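Section 4. Mixing and feeding your Druleo sourdough starter

I keep my Druleo kit on the counter next to the toaster, and these are the steps I follow at home. Go slow the first time — it gets easy fast.

1. Rinse the jar with hot water. Skip the soap, and let the jar cool before you go on.

2. Tip in one packet of the dried starter, then add 50 grams of flour and 50 grams of lukewarm water. I stir with the handle of a spoon (the other end gums up).

3. Set the lid on loosely and leave it for 12 hours.

CAUTION: Never screw the lid down tight. Gas builds up in there and the glass can crack.

4. Scoop out half, then feed it again with the same amounts. Do this 2 times a day until it doubles between feedings.

Note: My kitchen in Drurnbridge gets chilly, so in winter mine lives in the oven with just the light on. Put a sticky note on the oven door! 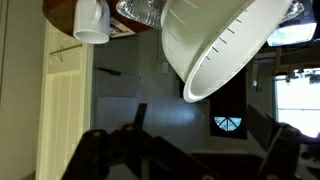 Once the starter is lively, you can mix your first dough. Pick a bowl with more room than you think you need, as the dough will climb. I like a big white plastic one with measuring marks on the inside wall, and a good thick rim to grab while I stir.

5. Cover the dough with a damp towel and let it rest for an hour. Shaping is in Section 5.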